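Interior Materials I — Handout 4
Floors in small public rooms: cafés, waiting rooms, reading rooms
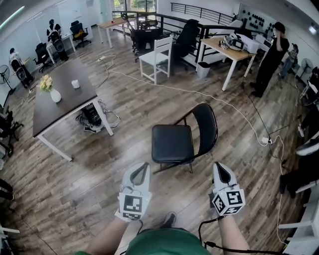
Fig. 1. Black chair on a wood-look plank floor in mixed brown and gray tones.

Please read this handout before the studio hour in October. Bring your floor plan of the Brevmont reading room, even if it is not finished.

1. What we ask from a floor

The floor is the part of the room which people touch all the time. They walk on it, they drag furniture over it, and they drop things. In the first sketch many students choose a floor by its color only. I ask you to begin from use. Write down who comes in, what shoes they wear, and how far it is from the street door to the first seat. If this distance is short, sand and water will arrive at the seats, and the finish must accept this.

2. Plank direction

The usual rule is that planks run along the longer side of the room. It is a good rule for a corridor. In a room that is almost square, look at the main window instead. When the planks run toward the light, the joints are less visible. When they run across it, every joint throws a small shadow. In the Sarnon waiting room the planks were laid across the light, and in the late afternoon the floor looks like a ladder. Some visitors like it. I do not, but you may argue with me.

3. Mixed tones

A floor of one tone shows dust and every scratch. A floor of mixed tones hides more, but it is harder to combine with furniture. Two points to remember:

Keep the tabletop clearly darker or clearly lighter than the middle tone of the floor. If they are close, the table seems dirty.

Thin legs get lost on a strong pattern. Dark metal is usually safe. Test pale legs with a sample before you order.

4. Chairs and wear

Most damage comes from chairs. A thin leg puts the weight of a person on a very small area, and when the person moves back from the table, the leg works as a tool. Felt pads help, but they collect sand and must be changed. In the Admasu café the pads are changed every 17 weeks, and the owner told us that before this the finish near the counter was gone after two winters.

For your plan, mark the zone behind each chair where it slides. I want to see this zone drawn — not only the chair in its resting position.

5. Exercise

Take the Anesia floor plan from the course folder. Choose a plank direction and a tone, and defend both in a text of 300 words. Add one section drawing at the street door, with the mat included. The depth of the mat is your decision, but write it on the drawing. Texts without a drawing will be returned.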